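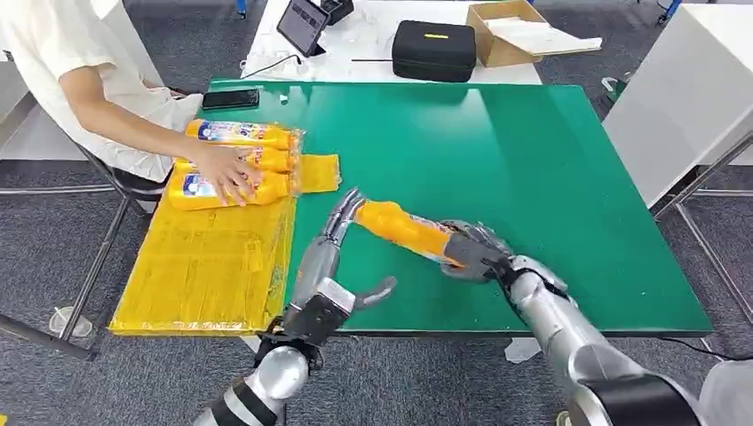

August, notebook 4, p. 138
Mix and edit log, Palacios worship record

09:40
Opened the session for the closing hymn. Bonifacio Herrero sent a new lead vocal overnight, recorded at Nullonbridge in the side chapel. File is at the right sample rate this time. Start point does not match the bounce I gave him, so I lined it up by hand on the first consonant of verse one and checked against the last chorus. Drift at the end is inaudible.

The chapel take has more room on it than the earlier vocal. Reverb tail is long in the low mids and builds up under the congregation mics. Cut at 250 Hz on the vocal bus, narrow, 3 dB. Better, but the word "mercy" still blooms in verse two. Automated that one word down and left the EQ alone.

10:55
Choir stems. Altos are late against the click in the bridge – not by much, and the whole section is late together. I tried moving them forward. It sounded edited, and the tenors then stuck out as early. Put them back. If Bonifacio wants it tight he can ask for it, but the organ is also behind the click there and the three sit well as recorded.

Muted the drum overheads from the bridge to the key change. The arrangement has the kit tacet and all we were getting was bleed from the choir, out of phase with the main pair.

Noise on organ stem, left side only. Blower hum plus something intermittent at a higher pitch. Hum reduced with the profile from the silent bar before the introduction. The intermittent one is still there. Suspect a cable, see p. 25 for the same thing on the psalm setting. Whoever is next at Nullonbridge, please swap the left line and note which one you took out.

13:20
Level checks. Lead vocal sits too far forward on the small speakers and too far back on the mains. Split the difference. The spoken blessing over the final chord needs to come up; on the laptop it can't be understood at all. Raised it and ducked the organ under it with a slow release. Fast release pumped.

Arnex preamp on channel 4 shows a clip light on peaks although the recorded file has headroom. Light may be reading the input stage. Not used for anything critical until somebody has had the lid off.

14:45
Call with Conari on delivery. They want:
– full mix and instrumental for each song
– a split track version for churches (click and guide left, band right)
– lyrics as plain text, line breaks as sung
– catalog number 3506 in every file name

They had the hymn down under its old title. Corrected on the phone, but the label copy should be checked when it comes back. They also asked for a radio edit. The obvious cut is verse three, and Bonifacio will object, as the song's whole argument turns in verse three. Alternative is to lose the introduction and the repeat of the last chorus. Made a rough of each. Have not sent either.

16:10
Bounced mix 4. Listened once through at low volume with the screen off. Remaining points:
Second verse piano, right hand masks the vocal. Try a pan before an EQ.
Breath before the key change is too loud after compression.
Tail fade ends before the organ has died away. Extend.

Backup to both drives done. Session saved with the old vocal kept as an inactive playlist, do not delete it until he has signed off on the chapel take.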